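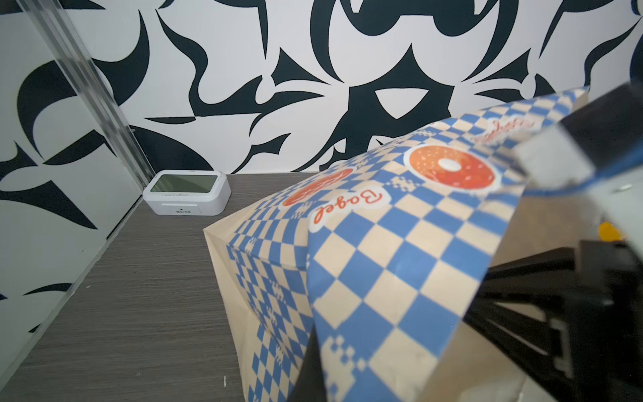
Bagel bag, kraft paper with blue-and-cream check

Search this site Enter keywords Go

Nosedeo Bread Recovery
Second progress report to the Esta Fund
Prepared by Byung-chul Byun, project manager

1. Period and purpose

This report covers the six months ending in September. It follows the layout of the first report so the two can be read side by side. Spending is in section 6 and the changes we are asking you to approve are in section 8.

The grant pays for the collection of unsold bread, rolls and bagels from bakeries and its delivery the same evening or the next morning to food pantries, two shelters and the after-school kitchen on Woo Street. It covers one full-time driver, one half-time driver, the van lease, fuel, crates and part of my salary. Rent on the sorting room is paid from our general budget and is not charged to the grant.

2. Volume collected

We collected 1321 crates in the period. The target in the grant agreement was 1397. In the previous period we collected 804, so volume is up a good deal, but we missed the target by 76 crates.

Most of the shortfall comes from July. The van was in the shop for nine working days with a transmission fault, and the rental we took in its place had no shelving. Crates had to be stacked on the floor and the drivers could carry less than half a normal load. We dropped the three farthest stops for that stretch and told those bakeries in advance. All three came back on the route in August.

A smaller part of the shortfall comes from the bakeries themselves. Two of our larger donors have cut their evening bake and have less left over at closing. That is good for them and we do not expect the volume to return. We are not asking donors to bake more than they can sell.

A crate is counted when it leaves the sorting room, after stale or damaged items are taken out. In the first report we counted crates at pickup. I raised this with your office in the spring and we agreed to change the method from this period on. The 804 figure has been restated on the new basis, so it is lower than the number printed in the first report.

3. Donors

Four bakeries joined and one left. The one that left closed its shop. The new donors are two neighborhood bakeries, a bagel shop and the in-store bakery of a grocery. The grocery took the longest to bring on. Its head office wanted a signed liability form and a certificate of insurance, and our insurer sent the first certificate with the wrong legal name. It took seven weeks from the first meeting to the first pickup.

Bagels have become a larger share of what we carry. They keep better than sliced bread and freeze well, and the pantries ask for them. They are also heavy. A crate filled to the top with bagels is more than we want one person lifting, so drivers now fill those crates to the handle line only. This raises the crate count slightly without any more food being moved. We mention it here so that the figures in section 2 are read fairly.

Some shops hand over bread loose in trays and some hand it over already bagged. Bagged goods are faster to sort but harder to check. We open any bag that is not labeled by type, and anything with a filling or a dairy topping is set aside and not passed on. Seeded items are kept separate for the after-school kitchen, which has two children with sesame allergies this year. The kitchen does not receive seeded items at all.

4. Deliveries

All but one of the receiving sites from the first report are still active. The site that dropped out merged with another pantry, and the combined pantry now gets the larger of the two former deliveries.

The shelters asked for a later drop. We had been arriving at 5:30 p.m., in the middle of their dinner service, and there was often no one free to sign for the crates. Since June the shelter drop has been at 7:15 p.m. The half-time driver's shift was moved to match. She agreed to the change and her weekly hours are the same.

Waste at the receiving end is still our weakest area of information. Pantries tell us when they have had too much, but they do not all write it down. We tried a paper slip in each crate, to be returned with the empties. Fewer than half came back, and several came back blank. We stopped using the slips in August. In their place I now call each site every second week and ask the same four questions. The answers so far point to too much sliced white bread early in the week and too little of everything toward the end of it. We have begun holding back part of the early-week bread in the freezer to even this out.

5. Equipment and routing

The chest freezer was delivered in May and has run without trouble. It holds less than we had planned on, as the crates do not fit inside and bread has to be taken out and packed in clear bags. This adds close to an hour of work on heavy days.

Routing moved from a spreadsheet to Stimo in April. The drivers enter pickups on a phone and the day's totals reach the office without retyping. The first three weeks were rough. Stops were put in the wrong order twice, once sending the van across the river and back for a single pickup. The cause was an old address in our own donor list. Since the list was cleaned up we have had no repeat. The full-time driver still keeps a paper log as a backup and I have asked him to go on doing so through the winter.

Crate losses are higher than they should be. Empties get left at loading docks or borrowed for other uses, and some do not come back. We have painted a green stripe on both ends of every crate and now leave only as many full crates as there are empties waiting. Sites with a good reason for being short can call the office.

6. Spending

Wages, the van lease and fuel are within budget. Fuel came in under, mainly due to the nine days in July when the route was cut back. The saving was used up by the van rental, which was not in the budget. The lease company has agreed to credit the days the van was in the shop, and the credit will show in the next period.

Crates and labels are over budget by $300. This is the cost of replacing lost crates, plus the paint. We covered it from general funds and are not asking for it to be reimbursed.

The training line has not been touched. Both drivers were due to take the food handling course in June, but the session was canceled for low enrollment. They are signed up for the next one. A full ledger with receipts has been sent separately to your grants office.

7. Staffing

There has been no turnover. The full-time driver was off for two weeks in August and the half-time driver and I covered his route between us. It worked, but the office fell behind on donor receipts and some August receipts went out three weeks late. One donor complained, with good reason. All receipts are now up to date.

We have no trained backup driver. If both drivers were out at the same time, collections would stop. This was noted as a risk in the first report and it has not been solved. I have spoken with a meal delivery service in the next district about sharing an on-call driver, and they are interested, but they want to settle their own winter schedule first.

8. Requests

We ask the Esta Fund to approve the following:

Move the unspent part of the fuel line to vehicle rental, so that a shelved van can be hired if ours is out of service again.

Keep the target for the next period at 1397 crates. We had expected to propose a higher figure. With two large donors baking less, I do not think a higher figure would be realistic.

Extend the deadline for the training line to the end of the grant year.

9. Next period

Work planned for the coming months is mostly a matter of keeping the route steady through cold weather. We will add one pantry, which has already been visited and has a ground-floor door and shelving. Two more bakeries have asked to join. We will take the one that lies on the existing route first, and the other will wait until the backup driver question is settled.

The agreement with the grocery comes up for renewal in February. I will start on the insurance certificate in December. The freezer bags will be switched to a larger size once the current stock is used up.

Questions about this report can be sent to me at the project office. I am usually on the route until 10 a.m. and at my desk after that.

Byung-chul Byun
Project manager

Contact the project office | Copyright Nosedeo Bread Recovery | Back to top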